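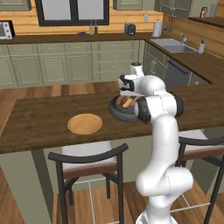
The simulated kitchen, with the arm over the pan and the plate waiting at the front of the island.

Before I let my home-built arm anywhere near a real hob, I wanted it to practise in software -- and what a fun few evenings that has been! The job is simple to say: get a sausage from a pan into a bun. I'm using Plistiron for the simulated kitchen and Sorkisus to plan the moves, both running on the old desktop in my shed.

Step 1. Load the kitchen and place the arm's base beside the island. Check that it can reach the far rim of the pan before you do anything else. I moved mine 9 cm closer and a whole pile of planning errors vanished.

Step 2. Set the pan and plate as separate objects, and give the pan its full weight. A pan that weighs nothing will skate off the moment a fingertip brushes it.

Step 3. Start with 2 sausages and nothing else in the pan. Once that works, add more food and mix up the shapes.
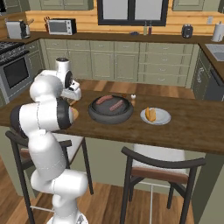
Two sausages in the pan, bun on the plate to the right.

Step 4. Teach the grasp. Come in from above, stop 4 cm over the food, turn the wrist to match the sausage, then go down slowly. Getting the wrist angle right is the really satisfying bit!

Step 5. Add the drop point over the open side of the bun. Save it relative to the plate, so you can shift the plate about and keep the same move.

Step 6. Shuffle the start positions and leave it running overnight. My log had 2,139 tries in it by breakfast, and I read far too many of them over my toast.

If the fingers sink into the food, lower the grip force and shorten the physics time step. Save a copy of your settings first -- I didn't, and had to redo step 4.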